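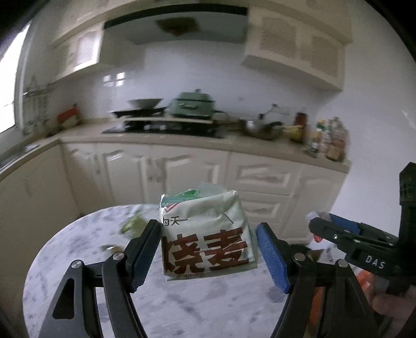

How long should shumai be steamed straight from the freezer?

Nine minutes over water that is already boiling, lid on, pieces not touching. Don't thaw them first.

Lakbridge Grocery Help
Ticket 73
Subject: Shumai coming out dry on top and stuck at the bottom
Product: Shumai, pale green pack, 烧麦 in dark red on the front
Category: Cooking and storage
Status: Closed

Opened by customer, 6:40 pm

I ordered the shumai from you in March and again this month. Both times I get the same thing. The frilly part at the top of the wrapper stays hard and a bit chalky, and the bottoms glue themselves to the tray. When I lift them the wrapper tears and the rice filling stays behind. The middle is hot enough. They taste fine, they just look terrible and half of it ends up scraped off with a spoon.

I use a Stemel electric steamer, the one with the plastic trays. I can't read the cooking directions on the pack. The print is very small and I don't read Chinese. I have been guessing from a different brand of dumpling.

Reply from support, 7:15 pm

Thanks for writing in. A few things would help us narrow it down:

How much water do you put in the base?
Do you put the shumai in before or after the steam starts?
Is anything under them on the tray?
Has the pack been opened and put back in the freezer?

Customer, 7:32 pm

Water is 300 ml, which is the lower line on the Stemel. I put the food in cold, turn the dial and walk away. Nothing under them, they sit right on the plastic. And the pack has been opened. I cook what I want and fold the top over. The freezer is a Fourie upright, no frost in it that I can see, but the bag is on the door shelf.

Reply from support, 7:58 pm

OK, there are probably two separate problems.

Dry tops. The wrapper edge on shumai is thin and has no filling against it, so it dries out in the freezer before anything else does. A folded bag on a door shelf lets air in, and the door warms up every time it opens. Steam will soften the edge again if it gets enough of it. Starting from cold water means the first few minutes on the dial are spent heating the base, and the shumai get less steam than the dial says.

Stuck bottoms. Bare plastic trays hold a film of water. The wrapper starch soaks it up and sets like paste.

Please try this on the next batch:

1. Fill to the upper line and run the steamer empty until steam comes out of the vents.
2. Line the tray with napa cabbage leaves or parchment with holes poked in it. Leave some tray uncovered at the edges so steam can get up.
3. Take the shumai out of the freezer and flick a little cold water over the tops with your fingers.
4. Set them apart from each other, lid on, 9 minutes.
5. Turn it off and wait 2 minutes before opening the lid. Lift with a thin spatula.

For storage, press the air out of the pack, clip it, and put the whole thing inside a zip bag. Keep it at the back of a shelf and off the door.

Customer, next evening, 6:55 pm

Did the whole list except I had no cabbage, so I used lettuce. Bottoms came off clean, no tearing. Tops are better but a couple still had a hard spot on one side. Those were from the opened pack. I haven't started the other one yet.

Lettuce went brown and slimy but it did the job.

Reply from support, 7:20 pm

Good to hear about the bottoms. Hard spots that stay after full steaming are usually freezer burn, and more time won't fix them. They are safe to eat. You can trim the edge with scissors before cooking, or pan-fry those ones with a splash of water and a lid, where a crisp edge doesn't matter.

We would expect the unopened pack to be fine. If it isn't, reopen this ticket and we'll check with the Vadorard warehouse about how that order was stored.

Customer, 8:04 pm

Opened the new pack tonight. All soft on top. Cabbage this time, and I ate some of that too. You can close this. Could you put the cooking directions in English on the product page? I looked there first.

Internal note

Directions sent to the web team for the product page, with the storage advice under them. No refund requested. Closing.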